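Notebook, December 2020
Skarkden kitchen pack, trial licence, first proper sitting

Cleritz want a yes or no on the Skarkden pack before the trial lapses in January. Troncombe sell it as "household manipulation, ready to run", a phrase I have now typed into three separate forms. Loaded the tiled kitchen with the two-armed robot and left the defaults alone.

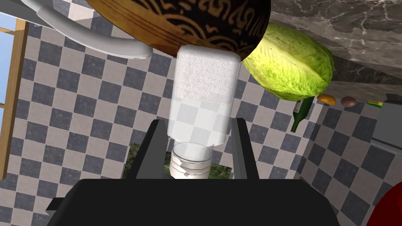
Wrist view, clear container with the white granules.
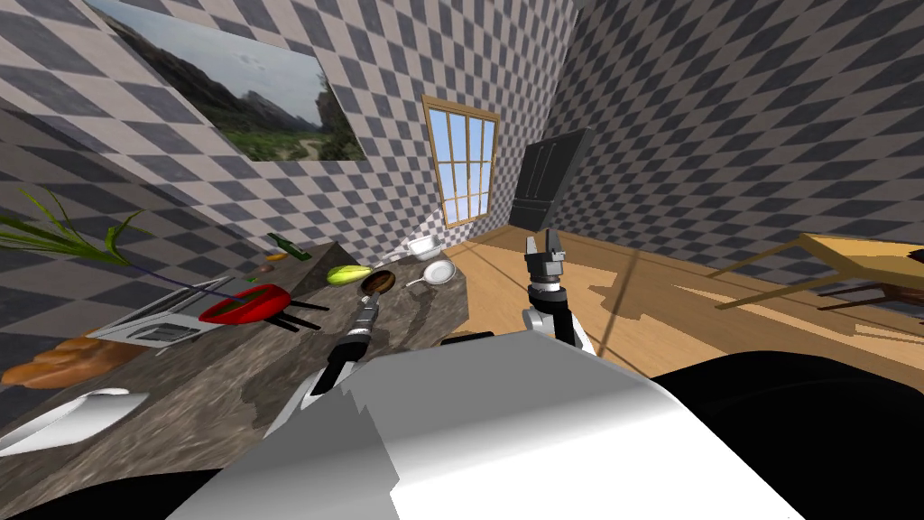 Install took 18 minutes, 9 of them spent agreeing to things. The catalogue claims 3,000 objects. I'd trade a good many of them for a manual with an index.

Scene reset is quick and the colours are cheerful enough. The grasp settings live in two menus that don't speak to each other — change the finger friction in one and the other goes on showing the old value. Wrote to Troncombe. Their reply thanked me for my enthusiasm.

Zabala's kit is still on the other machine for comparison. Uglier menus, but it saves a session without asking 20 questions.

To do: batch of 18 resets overnight, same seed, log everything. Ask what a second seat costs. Find the dongle.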